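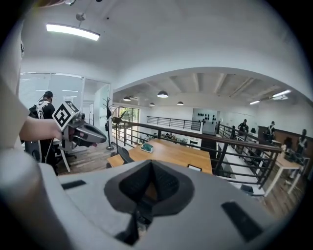 D'Souza Office Furnishings, Zimthorpe
Pletden table and Visatance chair, sold as a pair
Set price $717, delivered within the county

We have been putting the Pletden table and the Visatance chair together for our customers for so long that we finally gave in and made them a set. People would come in for a desk, sit down at the nearest one to try it, and then ask whether the chair came with it (it didn't, and we always felt a bit mean saying so). Now it does! You get one table, one chair, the small bag of tools you need to put them together, and a delivery crew who will carry everything up your stairs if you let us know ahead of time that there are stairs.

The table
The Pletden has a warm, light-brown wooden top on white metal legs. It's a plain sort of table, and we mean that kindly. You can put it against a wall, float it in the middle of a room, or run it alongside a railing on an upper floor, and it looks at home in all of those spots because both long sides are finished the same way. There's no drawer and no panel at the back, so your knees have all the room they could want and a wastebasket slides underneath without a fight.

The color of the top changes a good deal with the light in your room. Under a bright white ceiling fixture it looks paler, and by a window late in the day it goes more toward honey. If you're trying to match a floor or a shelf you already own, please ask us for a sample block before you order. We mail them free, and we'd so much rather send you a block than take back a table.

A few customers have asked whether the white legs show scuffs. They do, a little, mostly low down where shoes go. A damp cloth with a drop of dish soap takes off nearly everything, and there's a small bottle of touch-up paint in the parts bag for the rest.

The chair
The Visatance is our black mesh office chair on casters. The mesh back is the reason most people pick it, especially anyone whose office is upstairs, where the warm air likes to collect from May onward. It has padded armrests, a seat that curves down at the front so it doesn't press into the backs of your legs, a gas lift for the height and a tilt mechanism under the seat with its own tension knob. Turn the knob until the chair leans back when you do and stops when you stop. It usually takes a day or two to find the setting you like, so don't give up on it the first morning.

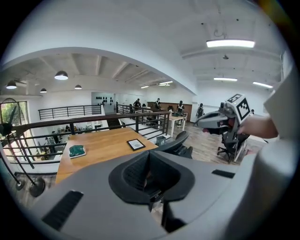
Black office chairs and a wooden-topped table beside the mezzanine railing.

Planning your room
Mezzanines and lofts come up in nearly every phone call we get, so we've tried to gather our advice in one place. Measure the length of the table from our spec sheet, then add 28 inches behind it for the chair. You can squeeze by with less, but you'll be bumping the chair into whatever is back there every time you stand up, and after a week of that you'll be cross with us. If people need to walk behind the person sitting down, give it more than that.

When the table sits beside an open railing, leave enough of a gap to get a hand and a dust cloth through. Pens roll. Paper clips travel. If there's someone working on the floor below you, they'll thank you for keeping cups on the room side of the tabletop, and we do sell a low clip-on edge (ask for it at the counter, it isn't on the website yet) that stops small things from going over.

Think about the light, too. A long fixture hung from the ceiling is lovely over a table like the Pletden, provided it runs the same way as the top. If your only light comes from a window, set the table so the window is to one side of you. Screens are much easier to read that way, and so is a framed print if you like to keep one lying or standing on the desk.

Moving the chair around
The casters that come with the Visatance are the soft kind meant for hard floors, and they do very well on wood and wood-look planks. You shouldn't need a mat. If your room is carpeted, tell us when you order and we'll swap in the harder casters at no charge, before the box is taped shut if we catch it in time.

For getting the chair from one spot to another on the same floor, just roll it, with a hand on each side so that it doesn't swivel away from you. Go slowly over the joins between rooms. When you want to see what's going on underneath, to tighten a bolt or pull a bit of thread out of a wheel, come around to the front of the chair and take hold of it low, near the seat on both sides, where you have a good steady grip.

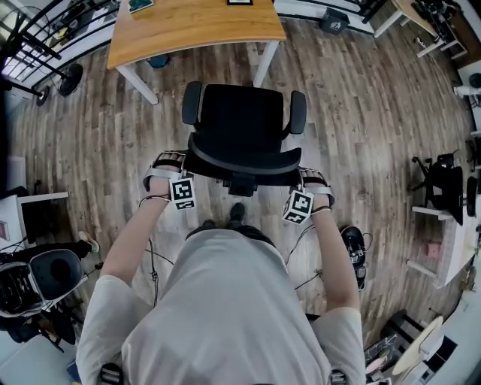
Please don't lift the chair by its armrests. They're bolted on firmly enough for leaning and for pushing yourself up out of the seat, but the whole weight of the chair hanging from them will loosen the bolts over time, and then you get that wobble everyone dislikes. The same goes for the tilt lever. It's a handy thing to grab and it really wasn't made for grabbing.

Carrying it up or down stairs is best done by two people, one at the seat and one at the base. If you're on your own, the base comes off with a few taps of a rubber mallet, and the two halves are much friendlier to carry separately.

Putting the set together
Most people have both pieces standing in about an hour. Do the table first, upside down on a blanket or on the flattened cardboard from its own box, and leave all the leg bolts a little loose until every one of them is in. Then tighten them, turn the table over with a helper, and see whether it rocks. There's a leveling foot under each leg for floors that aren't quite flat (ours certainly isn't).

The chair goes casters into base, lift into base, seat onto lift, and then the back and the arms. Sit down on it firmly once it's all together so that the lift seats itself. It may make a small clunk, and you needn't worry about it.

What's in the boxes
Table box: wooden top, white metal legs, bolts, leveling feet, touch-up paint, hex key
Chair box: seat with tilt mechanism, mesh back, armrests, base, gas lift, casters, hex key

Warranty and returns
Both pieces are covered for 4 years against anything that breaks in ordinary use, including the gas lift, which some makers leave out. Keep your receipt, or at least remember the phone number you ordered with and we can usually find you. Returns are fine for a month after delivery. We'd like the boxes back if you still have them, but we won't refuse a chair for want of cardboard.

Ordering
Come by the showroom at 1838 Mill Road, Zimthorpe, where you're welcome to sit for as long as you like and bring your own laptop to try things properly. You can also order by phone or through the form on our contact page. Orders for six sets or more get free assembly in your office, and we take the packaging away with us when we go.

Page updated September 24, 2025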